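Workshop Notebook - Storage and Small Containers
Entry: January 5, 2021
Recorded by: Gemma De Luca
Copied to: Loredana Fabbri, Gijs Maes

Subject: lidded boxes for the small parts shelf, continued.

The pink box was reviewed at the wooden table this morning. The purpose was to decide whether this pattern should replace the open trays on the shelf, and whether the latch is suitable for daily opening and closing. 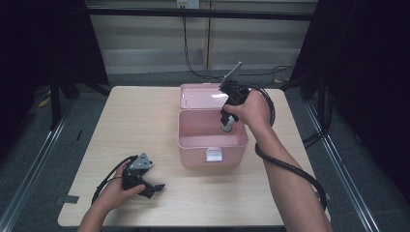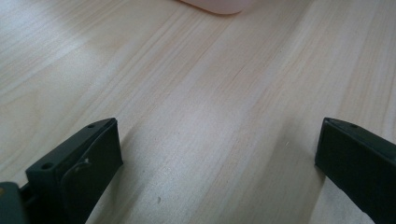
Condition of the box. The lid stands upright by itself when fully opened, and this is a clear advantage over the Ninow boxes, whose lids must be held or removed. The interior is smooth and has no fixed dividers. The white latch clip is small. Mr. Maes considers it adequate for a box that stays on a shelf; I would not rely on it for a box that is carried between rooms with metal parts inside.

The shallow tray on the inner side of the lid was discussed at some length. Ms. Fabbri proposes using it for labels and spare clips only. Anything heavier may shift when the lid is lowered. Her proposal is adopted for the present.

Contents. The following are assigned to the first box:
Felt pads, all sizes
Drawer stops
Cable ties, short
Shelf pins (the Fendari pins only; the older ones do not fit the current cabinets and are to be kept apart)

The Ornden hinges remain in their cartons. They were moved once before, in June, and two sets were separated from their screws. These have still not been matched.

Stock. The last written figure for shelf pins is 1,543. It has not been checked against the jars, and no one should order from it. Rosario Farina has the key to the lower cabinet and will be asked to open it so that the jars can be brought up together.

Labels. To be placed on the front face, to the left of the latch, in block capitals. Labels on the lid are not accepted, as the lids will be exchanged sooner or later and the contents will then be read wrongly. Nazareno Farina asked whether color alone could serve as the label. It could not, in my view - pink is the only color the supplier has confirmed.

Quantity. A request for 8 boxes of the same pattern has been drafted and is awaiting Ms. Fabbri's signature. If the supplier offers a deeper version, we should take two of those for the felt pads, which fill a container quickly and spring up against the lid.

Outstanding:
Signature on the request
Key to the lower cabinet
Width of the second shelf, to be measured at the back as well as the front
Decision on the old trays - Mr. Maes would like to keep them for the paint bench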